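Two-tier shelf on the kitchen table – how do you decide what goes where?
Small Kitchens board > Storage and sorting

Started by pantrymoth_64

Hello everyone, I've been reading this board for ages and finally have a question of my own. We rent a little place in Listthorpe with tile on the wall and hardly any cupboards, and last month I bought one of those two-tier shelf units with the pale wood boards and the white metal frame. It's the Prins one, if anybody has it. I love it, I really do, but every single bottle in the house has moved onto it, and I'm now on my third attempt at putting them in some kind of order.

My first thought was to line things up along the top so the labels would be easy to see, with the big white bottle toward the middle and the little ones filling in beside it.

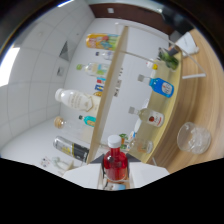 I like a row because I can run my eye along it while something's on the stove and grab what I need. The trouble is that a row looks lovely on Sunday evening, and then by Wednesday the little bottles have crept behind the big ones and I'm moving half the shelf to get at them. My other half thinks everything should go by height, tallest at the back, and that I should stop fussing. Any thoughts?

Reply by oatmeal_and_rye

Oh, I feel this one! I've had a shelf like that for years (mine's an Amon, a little narrower I think, 400 mm deep and 1000 mm long) and I gave up on height very early. Height looks tidy, sure, but it puts the vinegar next to the syrup next to the dish soap, and you spend your life reading labels. Go by use. Things you drink on one board, things you cook with on the other, and anything that's for cleaning goes somewhere else altogether, please.

Reply by BlueDoorKitchen

I'm going to disagree with oatmeal a little, in a friendly way. Sorting by use is great when you live alone. In a house with four people in it, everyone has a different idea of what "use" means – my son honestly believes hot sauce is a drink. We sort by how heavy things are. Full glass goes on the lower shelf, plastic and light jars up top, and if something gets knocked it doesn't have so far to fall. It's not pretty, but I haven't swept up glass since last November.

Reply by pantrymoth_64

Thank you both, this is so helpful! I think I'm going to steal from each of you. The lower board is the one at hand level when I'm sitting down, so the glass can live there, and I don't want more than a few things on it at once. I'd been treating it as overflow and cramming it, and it does look so much calmer with some breathing room between the bottles.

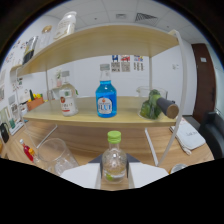 What I haven't solved is the small bottles. I've got a few with screw caps that I keep refilling, and they don't belong with anything. They end up on the tabletop next to the dish towel, and then supper needs the table, and then they go back on the shelf in whatever gap is free. I did look at a little tray from the Benumstead catalog (item 1599, if anyone's curious) but I'm not sure I want to buy a thing to hold my things.

Reply by oatmeal_and_rye

Don't buy the tray! Or buy it if it makes you happy, but try a plate first. I use an old saucer, and when I need the table I lift the whole saucer off. If they don't fit on the saucer, I have too many. BlueDoor, I take your point about the glass, although I'd still rather know where my vinegar is.

Reply by pantrymoth_64

A saucer! I have so many saucers. All right, I'm trying it this afternoon. The other thing I should confess to is drinks. Cans and cups never make it onto the shelf at all in this house, they just gather on the table beside it, and I can't decide whether to give them a spot on the lower board or let the table be the table. I had everything out again today, October 18, 2026, so I can say for certain that this is attempt number four.

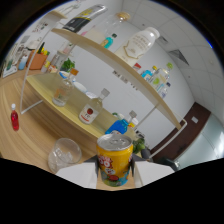 BlueDoorKitchen would keep cans off the shelf completely, as they get used up so fast that you end up saving a gap for something that's gone by the weekend. Put them in the fridge door or in a box on the floor, and leave the boards for what stays.

Reply by quiet_colander

Joining in to say the opposite! If the cans don't have a place they take over the table, and then you've got nowhere to chop. I gave ours the right-hand end of the lower board, and when that end is full we stop buying them. It's worked well for us, though I'll admit we're not big soda people.

Reply by pantrymoth_64

Well, now I'm torn again, but in a nice way. I'll try the end of the board for a week and see whether it annoys me. Does anyone wipe theirs down with anything special, by the way? The wood's still very pale and I'd like it to stay like that.

Reply by oatmeal_and_rye

Damp cloth, then a dry one right after. Don't let anything sticky sit overnight.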